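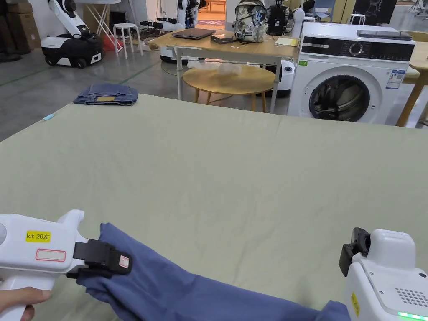 *Figure 4.1. Head stream during a folding session. The kit label on the left gripper reads "kit 20左".*

## 4. Lining up the streams in Sorkix

By now you should have a session folder with one head stream and two gripper streams in it. If you have four streams, you have copied a folder into itself, and section 3 has a sad little paragraph about that.

Sorkix Align puts all the streams on one clock. It then hands them to Ernow, the tracker, which works out where each gripper was in the room. Both programs are very sure of themselves, so most of this section is about checking their work.

### 4.1 Load the session

1. Open Sorkix and choose **Session > Open folder**. Pick the top folder, the one with `session.toml` in it.
2. Wait for the index to finish. The progress bar goes to the end, rests there a while, and then goes to the end again. Leave it alone.
3. Assign the streams under **Roles**: head, left, right. Match each gripper to the label on its body, as seen from the head. Sorkix will offer to guess, and its guess is alphabetical.
4. Click **Lock roles**. Unlocking them later throws away every marker you have placed.

> **Caution:** Swapped left and right streams will pass every automatic check we have. The replay will even look reasonable until the arms cross.

### 4.2 Find a sync event

The clocks are set at the start of a session and wander after that. You need one moment that shows clearly in every stream, and the closing of a jaw on cloth is usually the best you'll get.

1. In the left gripper stream, step through with the arrow keys until the fingers have fabric between them. Press **M** to drop a marker at the first contact.
2. Do the same in the right gripper stream.
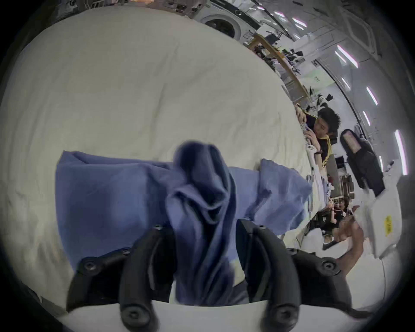 Cloth is a poor clock. It bunches up before the fingers have finished closing, so two careful people can mark the same grasp and disagree by 2 frames. That is fine. If you disagree by 12, one of you has marked a different grasp, and you should both start again from the head stream.

3. In the head stream, find the same grasps and mark them there too. Choose a stretch where both jaws are on the garment and both indicator strips can be seen. It gives you left and right in one go, and makes a good still to save with the session.

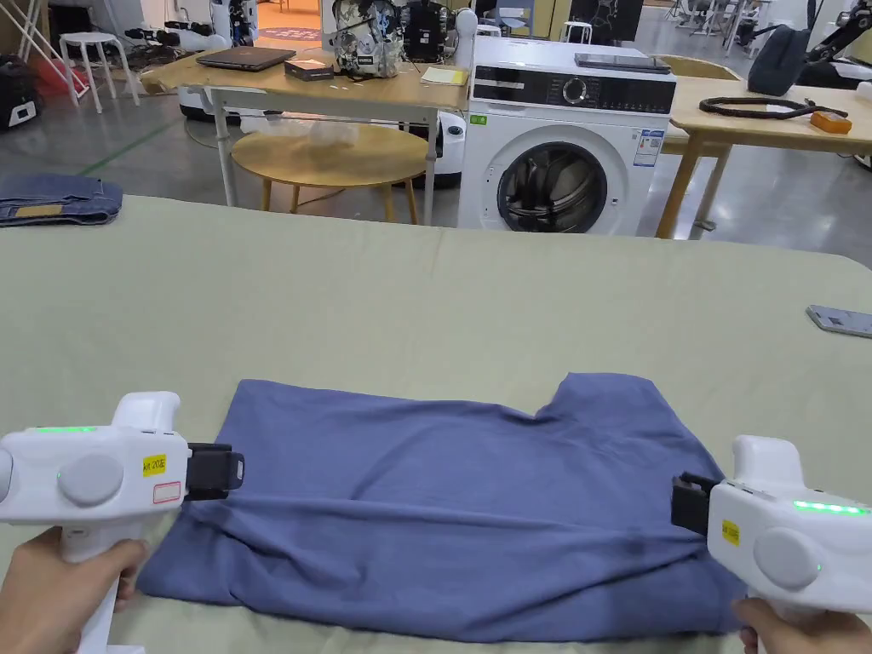

4. Click **Solve offsets**. Sorkix prints one number per stream, in milliseconds.
5. Read the numbers. Anything under 200 is ordinary drift. Anything over 600 goes red, and the **Accept** button stays exactly as clickable as before. We have asked for this to be changed. Tomos Bowen has the ticket, and has had it since October.

### 4.3 Run the tracker

Ernow needs fixed things to hold on to. Furniture is good. A washing machine is excellent, being heavy, square and not inclined to wander. People are less good, and a sleeve close to the lens can fill enough of the view that Ernow decides the sleeve is the room.

1. Press **Track all**. Long sessions can be left overnight.
2. When it finishes, open **Confidence** and sort from lowest to highest.
3. Click through the low stretches one at a time. Many will be frames with open, empty fingers and a smeared background. Mark these **Transit** – they stay in the session, but Tamuno won't try to learn a grasp from them.
4. Leave a stretch unmarked if there is cloth in the jaws, however ugly the blur. Those go to manual review, and your reviewer will forgive you in time. 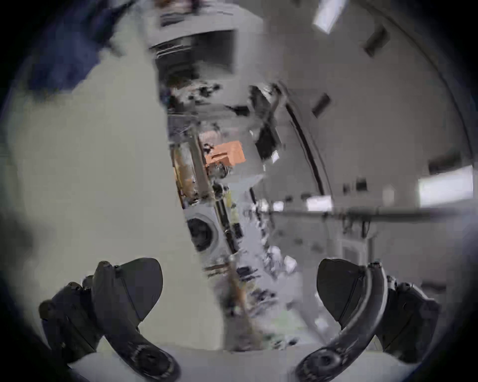 ### 4.4 Export to Tamuno

1. Choose **Export > Tamuno**. Keep the default rate unless your project file says otherwise.
2. Tick **Include transit mask**. It is off by default, for reasons that predate the June 2022 release and everyone now working on it.
3. Check that the report lists all three roles. A missing role counts as a warning, and warnings are printed in pale gray on white.
4. Copy the export to the Dravham share. Don't rename it. Tamuno reads the session date from the folder name, and a folder called `final_final` will be filed under the year zero.

> **Note:** Keep the marker file, `marks.skx`, even after a clean export. It is tiny, and section 5 asks for it on the first line.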